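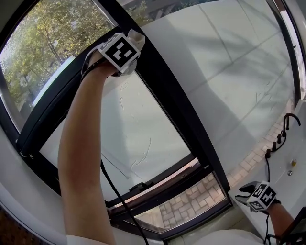 Visit to the Anance paper mill, Usteretti
10 January 2024

The Anance mill opens its doors to visitors twice a year, and I got a place on the November tour after missing the one before it. Sign-up is by email and each group is held to 20 people. Ours was full. We met at the gatehouse on the river side, where we signed in and were given earplugs, a hard hat and a printed map of the site.

Usteretti is a small town and the mill takes up most of its east end. There is one main street, a bakery, and a rail spur that still brings in pulp bales from the port. The bus from Ploris stops across from the gate. If you drive, use the gravel lot behind the warehouse, as the front lot is for staff.

The tour started in the pulp hall. Bales come in on flatcars and are stacked by grade along the north wall. A conveyor lifts them into the pulper, a steel tub with a rotor at the bottom, and you can look down into it from a railed platform. The noise is less than I expected. The smell is mild, like wet cardboard. Our guide explained that the mill makes only tissue grades now: paper towels, napkins and the large rolls used in public restrooms. Writing paper was dropped years ago when the older machine was taken out, and its footings are still there in the floor.

From there we walked the length of the paper machine. It was built by Vakulenko and takes up a hall of its own. The wet end was partly behind screens, so most of our time was spent at the drying cylinder and the reel. The sheet comes off the cylinder against a blade, and this puts in the fine creases that make a towel stretch and soak up water. The guide tore a strip from a finished reel and passed it around, first a piece taken before creping and then one taken after. The difference is easy to feel. The first piece was stiff and tore in a straight line.

A full reel weighs 2501 kilograms. They are moved by overhead crane, and the group had to stand behind a yellow line while one went over to the rewinder.

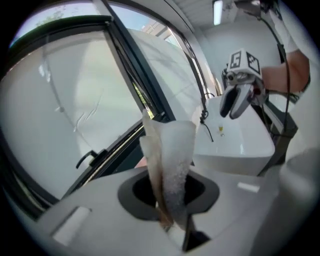

The converting hall was the busiest part of the site. Wide reels are unwound, embossed, glued in two layers and cut down to size. Folded towels and rolls run on separate lines. I found the folding line the more interesting of the two, and we were given plenty of time there. The sheets are interleaved so that pulling one brings up the edge of the next, and a small error in the fold will make a whole pack jam in a dispenser. A worker at the end of the line takes out a pack at set times and pulls the towels through a test dispenser by hand. She let several of us try it.

Next came the lab, a single room with a long bench. They test for wet strength, thickness and how quickly a sheet takes up water. The absorbency test is simple: a square goes into a basket, the basket is dropped in water, and a timer runs until it sinks. We also saw the sample shelves, which hold 971 labeled sheets going back to the first year of the present machine.

The last stop was the water treatment plant outside. It was cold and windy and this part was cut short. Most of the process water goes back to the mill and the rest is cleaned before it reaches the river. I would have liked more detail here.

Coffee and rolls were served in the canteen afterward. There is a display of old photographs on the back wall, including one of the workforce in the yard when the mill employed 266 people. Two of the tour group found relatives in it.

The tour is free. It involves a good deal of walking and three sets of metal stairs, and closed shoes are required. Photography is allowed in the canteen and the yard only. Dates for the spring tour are posted on the gatehouse notice board and on the Anance website.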